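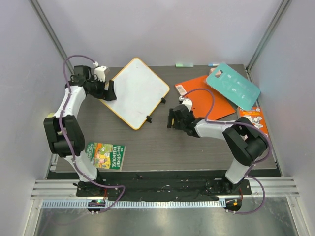

When Lallico planned its second cell, the arms took one line in the budget. Everything around them took 37. Baiba Grīnberga, who keeps the list, had to ask for more money in December.

"Cables, clips, spare fingers – small things, but we buy them every month," she says. Her advice is to hold back up to 24 percent of the price for the first year, and to order spares together with the arms.

Contact the magazine | Back to top

Comments

Petro Vasylenko: We forgot shipping. It hurt.

Wakana Ogura: Does the 24 percent include training hours?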